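### 3.2 The hall at Gralcombe

We chose the upper hall at Gralcombe as our second site, and we could hardly have asked for a better room to study. It was fitted out as a workroom without anyone trying to hide how it works. The pipes and conduits stay in plain view where the ceiling meets the wall, and the lighting is a set of plain fluorescent tubes hung at different angles under the vault. For a study of how people find their way around large shared rooms, that openness is a gift: almost everything a visitor might use as a landmark is overhead!

Our first round of interviews took place on a Sunday, with the hall otherwise closed. We asked each visitor to stand wherever felt most comfortable and then tell us which way they thought the entrance lay. Of the 69 people who took part, only 17 mentioned the walls at all. The rest talked about the lights and the floor, often with real delight, and several went back to check whether the tubes lined up with the planks (they don't, quite).

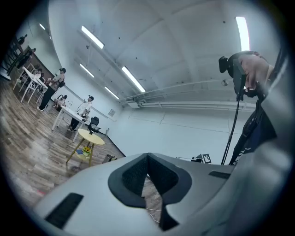 **Figure 4.** White walls, vaulted ceiling and fluorescent tubes, with the wood-look floor at left.

The floor deserves more attention than we first gave it. Its grey-brown planks have a gloss that picks up the ceiling lights, so a person looking down still gets a fair idea of what is above. Tam had expected these reflections to confuse people. Instead, visitors used them freely, and one retired surveyor described the bright streaks as "arrows somebody left on." We liked the phrase so much that it became our working name for the effect.

The white walls turned out to matter in a quieter way. They have very little on them to catch the eye, and visitors tended to judge the size of the hall from the curve of the roof alone. When we repeated the same questions at Sallmont, where the ceiling is flat and the walls are brick, people looked straight ahead and named doors, signs and corners. The contrast was stronger than either of us had dared to hope for, and Section 4 goes through it answer by answer.

All remarks were written down on the spot and sorted by Tai using the Lodusari scheme, which gives each remark a single main subject. The two sites together produced 666 remarks, 200 of them from Sallmont. Remarks that named both a light and its reflection were filed under the light.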